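The house in Flustdale has a narrow staircase, and you are warned about the fourth step before you have got your coat off. I had gone to talk to a retired school cook about what she keeps in her bedroom, a stranger invitation than most I get. She had written to us in February after we ran a piece on sewing boxes. Her letter said that sewing boxes were all very well, but had we ever thought about where people put their rings at night?

I hadn't, I admit, and I've thought of little else since.

"My mother put hers in an egg cup," she told me, once the tea was made and we had settled ourselves, she in the good chair and I on the stool. "Every night, in the egg cup on the windowsill. And every few years one would go down the back of the radiator and we'd all be on our knees with a knitting needle. I said to myself, when I have rings I shall have a proper place for them."

The proper place took her a long while to arrive at. There was a saucer, then a soap dish, then a velvet box that came from a shop called Corix, long gone now, whose lid pinched her fingers. She tried hooks as well, and talks about them with real bitterness. What she has settled on in the end is a tin with something grainy in the bottom, deep enough to hold a ring upright.

"You push it in and it stays," she said. "It doesn't roll and it doesn't rattle, and I can find it with my eyes half shut. I'm not a morning person, I never have been, and I spent 25 years getting up at five to peel potatoes!"

She likes to do her sorting on the bed, with everything brought over from the dressing table and laid out on the patchwork. A table is too hard, she says, and things skitter off it, whereas a bedspread will hold on to whatever you put down. I have tried this at home since and I must say she is right, although my own bedspread is a plain one and not nearly so nice to look at. 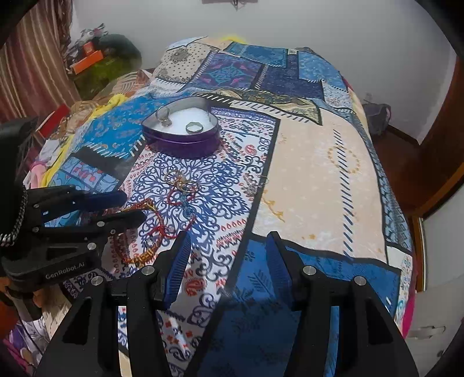

Her sister, on the telephone later that week, told me that patchwork was the very worst thing to sort jewellery on, that she had lost an earring in the pattern of one for most of a winter, and that a plain tea towel was what any sensible person would use. The two of them have plainly been having this conversation for years and I wouldn't dream of settling it.

We talked for a good while about the bits and pieces that aren't rings. Bracelets she lays in a loop and never hangs, as hanging pulls the braid out of shape. Anything with a tassel gets smoothed down with the fingers before it's put away, "like doing a child's fringe". Keyrings are a weakness. She has far more of them than she has keys, and when I asked about that she laughed and poured me another cup.

"I don't put keys on the pretty ones," she said. "Keys are filthy things. The pretty ones just live with the jewellery, and now and again they get an outing on a handbag."

I wondered whether she ever thought of buying one of those fitted cabinets with the little drawers. A Grondix catalogue had been through her door that very morning, as it happened, and she fetched it to show me one with up to 402 compartments, which made us both feel rather tired.

"What would I put in them all?" she said. "I'd forget which drawer, and then I'd be worse off than my mother. I like to see what I've got. If it won't fit on the bed I've too much of it, and something goes to my nieces."

The nieces do well out of this arrangement, I gather. Every so often she gives the whole lot a going-over, wiping each piece with a soft cloth and looking for loose stones and worn thread, and whatever hasn't been worn since the last time goes into an envelope with a name on it. Mending she does herself if it's only a matter of restringing beads. Stones she takes into town.

Before I left she made me take off my own ring and try it in the tin. It went in with a small crunch, very satisfying, and stood there as if it had always lived in the place. I nearly went home without it.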